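Zallero handheld gripper kit, built as a pair

Reviewed by Hui-mei Peng
Thursday, July 27, 2023

The Zallero kit is a hand-operated parallel gripper sold as a set of black moulded parts, with fasteners, springs and a printed booklet. I bought two at 191 euros each, one for the left hand and one for the right, and built both at the shared workshop on Mandley Road. The aim was to test finger shapes by hand before fitting any of them to the arm I am building at home.

Assembly

The booklet gives an evening per unit. The first took me two and the second took one. Most of the lost time went on step 8, where the linkage arms are fitted before the stop plate. The drawing shows the plate already in place, and if you follow the drawing you will have to take the arms off again. The written text has the right order.

Holes are clean and needed no drilling. The screws are standard sizes apart from the two at the pivot, which are longer than the rest and come in the same bag. Sort them first. One spring in the second kit had a bent hook. Tymoshchuk, the shop I ordered from, sent another without argument, though it took eight days to arrive.

Each unit weighs 363 g on the workshop scale with the fingers fitted. This is acceptable for short sessions. After an hour the wrist notices it, mainly because the weight sits forward of the hand.

Use

Jaw opening is 67 mm on both units, measured at the tips. Closing is smooth and there is little side play at the pivot. The return spring is stronger than I would like and there is no adjustment for it.

I began with rigid items: blocks, jars, a screwdriver handle. All were held without trouble. Film packaging is a harder test, as there is no firm edge for the fingers to close on and the surface gives way under them. I spent most of my time on it, using both grippers, at the white bench with a clear plastic container. 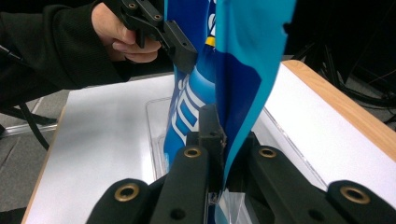

A hand-held gripper and a larger gripper on a blue plastic bag, one near the top and one on the lower part.

With film, the tip angle matters more than the closing force. Coming in square to the fold gave me the best grip. Coming in at a slant tended to push the material away – the more so with glossy print. The matte finish on the fingers has less bite than I expected, and a strip of thin rubber sheet improved matters a good deal. The kit ought to include some.

Two people can work one unit each, but the handles are bulky and the knuckles come close to the moving parts. There is no guard. I have had one pinch, not serious.

Compared with the Clorkora

I used the Clorkora gripper from January until these arrived. It is lighter and has a better handle, with a proper rest for the thumb. Its pivot wore loose, however, and the maker does not sell the part separately. Zallero lists every part singly, and the finger mounting is a plain two-screw pattern that is easy to copy for your own designs. For a home build I would put up with the heavier unit.

Verdict

Good parts, mediocre booklet, spring too strong. Recommended for anyone making their own fingers. If you only need a single gripper for occasional use, the price is hard to defend.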